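The Offset

Four in the morning and Danuta Marciniak was on her second coffee, the bad kind, from the machine by the stairs. Cell nine had dropped another one.

Not a real one. That was the thing she kept telling herself. In the sim nothing breaks. You hit reset and the box comes back.

But the real one had broken things. Back in April, Drurport, the packing floor. Arm comes down a finger-width off, clips the box instead of straddling it, keeps going. The force limit should of stopped it. It didn't. Hubert Dudek had his hand on the fixture, clearing a jam, and the guard said the cell was safe. Two fingers. He still had them, after the surgery, but he couldn't close them all the way.

Rolline called it a freak event. Undden, who made the arm, called it an integration issue. Everyone had a word for it.

Danuta had a replay. Run 747 of 2,352, and she was going through them one at a time because the summary said all passed and she no longer beleived the summary.

"You're still here," said Szu-yu Hsiao from the door. Coat on. Just arriving, or leaving, hard to say.

"Look at this one."

"I've looked at them."

"Look anyway."

Szu-yu pulled a chair over. Danuta backed the run up to the approach, before contact, and let it sit there on the big monitor.
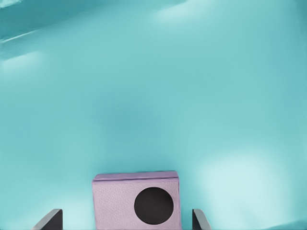
"Gap's wrong," Szu-yu said after a while.

"Yes."

"Left side's way wider. It should be centered by now."

"Yes. And what does the log say?"

Szu-yu leaned in. Read it. Read it again. Centered, the log said. Aligned, zero error, cleared to close.

Neither of them talked for a bit. The fans ran.

"So it's lying," Szu-yu said.

"It thinks it's telling the truth. It's reading the commanded position. Where it was told to be." Danuta rubbed her eyes. "Not where it is."

"And the force limit?"

"Only switches on if there's an alignment error."

"Oh no."

"Yeah."

Zero error, no limit. Zero error, guard says safe. Every time, all night, for every box on the line – and the same code in the cell where Hubert had reached in.

Szu-yu was already on the phone. Danuta could hear it ringing, and then Barbara Kalinowski's voice, thick with sleep, saying this had better be good.

"What's running right now?" Szu-yu said. "At Drurport. Night shift. Which cells?"

A pause. Sheets, a lamp.

"All of them. We cleared them yesterday. Your report cleared them."

Danuta was up out of the chair. Knocked the coffee. Left it.

"Stop them," she said, loud, at the phone. "Barbara, stop all of them, don't wait for the end of the batch."

"It's 700 units behind as it is, if I –"

"Who's on the floor?"

Another pause, longer. Typing.

"Halina Stępień," Barbara said. "Just Halina."

"Call her. No, hit the stop first and then call her."

The line went quiet. Not dead, just quiet. Coffee was running off the edge of the desk, onto the floor, and Szu-yu held the phone out flat between them so they could both hear.

Then keys. Then, far off, another phone, ringing and ringing.

Somebody picked up.

"Why's everything stopped?" said Halina.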